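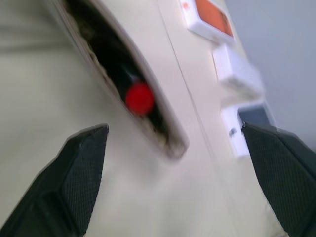
Two gripper fingers in front of a cream-coloured panel.

Home Health Mind & Body Food Travel Subscribe

The slow breath of Kostura

Before I moved to Kostura, I believed that breathing was something a person does not have to learn. Then came a winter of bad sleep. I lay awake until four, and the doctor, after the usual tests, gave me a sheet of paper with the address of a breathing class on it.

The class is held above the old baths, in a long room with a stove. We lie on blankets for 40 minutes. The teacher counts softly: in through the nose while she counts to four, out through the mouth while she counts to six. Nothing more happens in the first month. I was a little disappointed, I must say, and on the second evening I fell asleep and woke myself with my own snoring.

Slow breathing has a long history in these valleys. In Prosov, the next town along the railway, the bath house kept a "resting hall" where guests breathed the steam from pine branches. A guest book from one August lists 158 visitors, many of them with a cough and one with "sadness after harvest". In Memik people still speak of "taking the long breath" before a difficult conversation.

What changed for me was small. After about seven weeks I noticed that my shoulders came down by themselves when I sat in the tram. My sleep became better, though it is still not perfect. I cannot say how much of this was the breathing and how much was the spring, and my doctor could not say it either.

If you would like to try at home, begin with six slow breaths, sitting on a chair with both feet on the floor. Let the breath out be longer than the breath in. If you feel dizzy, stop and breathe as you normally do. People with asthma or a heart illness should ask their doctor first.

I now go on Thursdays, and twice a year I take the bus to Hovland, where the same teacher gives a whole day beside the lake. The soup there is also very good.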